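The Ferry Clerk

When Lợi Tạ came to Wetport, he had one suitcase and a letter that promised him a job. The letter was signed by a man who had left the company in April. The woman at the desk read it twice, folded it again along the same lines and told him that the only free place was in the ticket office of the ferry.

"You can count?" she asked.

"Yes," he said.

"And you can be polite when it rains?"

He did not understand this question, but he said yes to it also.

The ticket office was a small house at the end of the pier. It had a stove, a window which opened only to the left, and a clerk named Eckhard Heitmann, who had worked there so long that the passengers called the house by his name. They said, "I will meet you at Heitmann's." Eckhard was a big man with a soft voice. On the first morning he gave Lợi the second chair and a cup without a handle.

"The ferry goes to Civmont and comes back," he said. "That is all it does. People will ask you if it goes to other places. It does not."

The work was easy to learn. One sold the ticket, one tore the corner, one wrote the number in the book. In the winter the last ferry was at 3 in the afternoon, and after it left, the two men sat with the stove and did the sums. Eckhard did them aloud, in a whisper. Lợi did them in his own language, because numbers were the last thing that he could not move into the new one.

Under the counter there was a drawer which Eckhard opened every evening and closed again without taking anything out. For many weeks Lợi looked away when this happened. He had been taught that a drawer belongs to the person who opens it.

One evening Eckhard left it open.

"Look, if you want," he said.

It was full of return tickets. Each one had been paid for and had both its corners. There were 198 of them, tied with kitchen string, and on the back of each there was a date in the same careful writing.

"There was a lady," Eckhard said. "Mrs Polat. She bought a return to Civmont every week and she never went on the ferry. She paid, she gave me the ticket back and she said, keep it for me, today the sea is not right. Then she walked home."

"Was the sea not right?"

"Sometimes it was like a plate."

Lợi turned the tickets over. The oldest had become brown at the edges. He asked who was in Civmont.

"A sister, I think. Or it was a sister in the beginning. Later I believe it was only Civmont." Eckhard put wood into the stove. "She moved away to her son and she did not come for the tickets. They are still good. There is no last day printed on them. I looked."

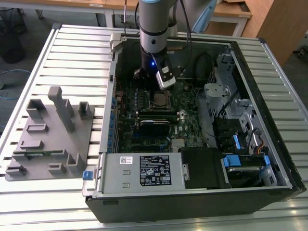
That winter was a long one. The pier had ice on the north side, and the old dog Tidik, who belonged to the fish hall and slept wherever there was a stove, came to live under Lợi's chair. Some days there were no passengers at all, but the ferry went anyway, with its lamps on, and Lợi wrote a zero in the book and drew a line under it. He began to like the zero. He drew it very round.

He wrote to his mother every second week. He wrote that the office was warm and the colleague was a serious person. He did not write about the drawer, though he began the sentence several times. His mother would have asked him at once when he was coming himself, and he would have had to say that the sea was not right. There was always a reason, and each reason was a true one. First the money, then the papers, then the winter. He was surprised how well they fitted one behind the other, like the cars on the deck.

When the ice had gone, Eckhard turned 70. The company sent him a cake and a letter with the date of his last day. He read the letter standing up and used it afterwards to lift the hot lid from the kettle.

"What will you do?" Lợi asked.

"Sit in another chair."

"Have you been to Civmont?"

Eckhard thought about this for so long that the dog came out to look at him.

"I have sold it to people all my life," he said. "I know the price for a child and for a bicycle. No. I have not been there."

On his last day he wore a tie. The passengers shook his hand through the window, the left half of it, and a boy gave him a drawing of a ship with too many chimneys. The sky was grey and there was a wind from the side. It was not a bad sea and it was not a good one.

At noon Lợi opened the drawer. He untied the string, which took some time, and he took out 2 tickets, the oldest ones, and tore a corner from each. He wrote the numbers in the book under the others. Then he turned the sign in the window, and this had not been done at noon in any year that the book could show.

"They will complain," said Eckhard.

"Then I will be polite," Lợi said.

They went down the wet steps together, the big man first, with one hand on the rail. The sailor at the bottom knew them both, but he held out his hand for the tickets as he did with everybody. He looked at the brown paper, then he looked at the date on the back, and he moved to one side.

Eckhard asked him if the ferry went to other places.

"Only Civmont," said the sailor.

The dog had followed them as far as the last step. It stood there with its front feet together and watched the rope come in, and when the water was too wide to jump, it turned around and went back up to see about the stove.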